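4. Evaluation of the Tejada kit

4.1 What we bought and what we ran

The Tejada kit is sold by Zunorham as a ready-made package for shelf picking. You get a two-finger gripper, the mount, a wrist camera bracket, a planner, and a simulator called Narnirura that loads the same gripper model and the same control stack. The vendor's pitch is that a lab can do most of its tuning in Narnirura and then move to the arm without rewriting anything. That claim is what we test in this section. Hardware trials are kept short and come last, in 4.5.

We used the kit as shipped. Default finger pads, default planner settings, no extra training except where noted. The only change was to the wrist camera pose, which came out of the box a little too low and put the gripper body over too much of the view. One setting in the config file. After that we left it alone, even when we wanted to touch it.

The comparison system is Tratau, which is older and does grasp planning from depth only. Tratau has no simulator of its own so we ran it inside Narnirura through a thin wrapper. This may cost it something. We checked the wrapper on a handful of scripted motions and saw no drift, but a full check was out of scope.

4.2 Task and setup

The task is plain. A two-level shelf, a named grocery item on it, get the item off the shelf and hold it clear. Items come from the kit's own library of scanned packages: cans, cartons, bottles, one or two bags. Labels are printed on the meshes from the scans, so large lettering holds up at wrist-camera range and small print mostly does not. This matters later because the kit picks its target by matching a text name against the camera view.

We ran 612 trials in total, split over the two systems and the same list of shelf layouts. Each layout fixes the item poses, the light position and the start pose of the arm. A trial ends when the item is held clear, when it is dropped, or when the time limit of 10 seconds after first contact runs out. Before contact there is no limit except the planner's own. Contact between a finger and any item that is not the target gets logged but does not end the trial.

Images are logged from the wrist camera during the approach, with the fingers open. Figure 4 is from the Narnirura log of an upper-shelf layout.
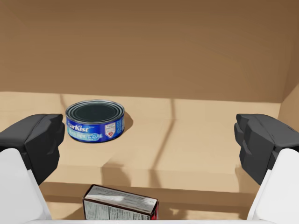 Figure 4. Wrist view in simulation, open fingers, tuna can on the upper shelf. Tejada kit, default pads.

Short items turned out to be the hard case for both systems. Tall cartons and bottles give the fingers plenty of side wall and the planner can be off in height without paying for it. With a short can there is very little wall, the shelf is right under it, and a fingertip that comes in low hits the shelf before it reaches the can. A fingertip that comes in high gets the rim only. The kit handles this with what the manual calls a floor guard, a minimum gap between the fingertip and any flat surface it has found. Good idea. But the default gap is 5 mm and on the shortest items that eats a good part of the usable height.

We did not retune the gap for the main runs. In a side test with a smaller gap the grasps looked better placed but finger contacts with the shelf went up, and on real hardware we would not want to find out how many of those the pads can take. The manual gives no guidance on this. It should.

Tratau has no floor guard at all. It picks the grasp with the best depth score and goes. On short items this gave a mix of very clean grasps and plain collisions, with little in between.

4.3 Shadows, and what they do to the planner

One thing we did not expect was how much the light setting changed results. Narnirura draws hard-edged and soft-edged shadows depending on the preset, and the kit's surface finder works on color plus depth. Where a shadow crosses the shelf the finder sometimes splits one flat surface into two. Usually harmless — the floor guard then just applies to both halves. In some layouts though the split ran close to the target and the planner treated the darker half as a separate low object. It then swung wide to avoid something that was not there.

Turning shadows off in the simulator makes this go away. We see that as the wrong fix. Real shelves have shadows, mostly from the arm and the gripper itself, and a tool that is sold for tuning before hardware should keep them in. Zunorham offers a depth-only mode for the surface finder and we would suggest to anyone starting out that they try that first. We switched to it for the second block of runs and the wide swings stopped. Color matching for the target was not affected, it runs in a different module.

Two-level shelves add one more problem. From a wrist camera looking down at the upper shelf, items on the level below can enter the bottom of the view. The target matcher looks at everything in view, including these. With a generic name like "box" it would now and then select an item on the lower level, and the planner would dutifully try to reach it through the upper shelf, fail, and report no path. Specific names fixed most of this. A region limit fixes all of it, but the region has to be set by hand per shelf and the kit's tool for doing so is clumsy (you type corner positions into a text file, there is no preview).

4.4 Working with the kit

Some notes for readers thinking of buying. None of this is a formal result.

Install was fine on a clean machine. On a machine which already had Tratau on it we hit a library clash and ended up using two separate user accounts. Support answered by email and the answer was correct, but it took several rounds to get there.

Loading a layout in Narnirura is quick. Building one is not. The item library is good and the scans look right, but the poses have to be entered as numbers, and there is no drop-to-surface button, so the first few layouts had items floating a hair above the shelf. You do not see it in the wrist view. You see it when the item settles at the start of a trial and ends up slightly turned. We wrote a small script to settle everything first and then save the poses. It should ship with the kit.

Logging is the strong side. Each trial gives the images, joint states, the planner's choice, and the planner's rejected choices with scores. That last item saved us days. When the kit went for an odd grasp we could look at what it had turned down and why, and in most cases the answer was a bad surface estimate and not a bad grasp score. Tratau gives you the final grasp and nothing else.

The default log rate fills the disk fast. We lowered it after 200 trials, so the earlier trials have more images per approach than the later ones. This does not affect the outcome numbers, which come from the end state only, but anyone using the image logs for training should resample the first block.

The white finger links are wide and they take up the lower corners of the wrist view whenever the gripper is fully open. For items between the fingers that is no problem. For anything low and off to the side it is, and the camera pose change in 4.1 only helps a bit. A second camera on the base would solve it but the kit's software takes one camera stream only in this version (build dated 6 November 2020).

4.5 Moving to the arm

In February we repeated a small subset of the layouts on hardware, with store-bought items standing in for the scanned ones. The control stack did carry over without code changes, as promised. We had to redo the camera calibration and to lower the closing speed, which was set too high for the pads that came in our box.

What carried over well: approach paths, the target matching, the floor guard. What did not: friction. Smooth cans that held fine in Narnirura slid in the real pads when gripped near the rim, and we needed more closing force than the simulated value. The vendor's friction setting is a single number for all materials. Printed carton and painted metal do not behave the same in a rubber pad and a per-item value would be an easy change.

We also saw the false low-object problem again on hardware in color mode, under an overhead lamp. So the simulator was right to show it. This is in our view the best argument for the kit: it failed in simulation in the same way it later failed on the arm, and the fix found in simulation worked on the arm too.

Tratau was not run on hardware. Its collisions with the shelf in simulation were too frequent for us to risk the fingers.

4.6 Limits

One gripper, one type of shelf, one item library. The layouts are not crowded, and the upper level in particular holds few items, so nothing here says much about picking from a full shelf where the fingers have to go in between neighbors. The kit has a separate planner mode for that, sold as an add-on, which we did not have. Trial counts per item differ because some layouts were dropped after the floating-item problem was found. All text names were in English and were written by the authors, who knew the library; names from a shopper or a stock list would be messier. Section 5 looks at that with a second set of names.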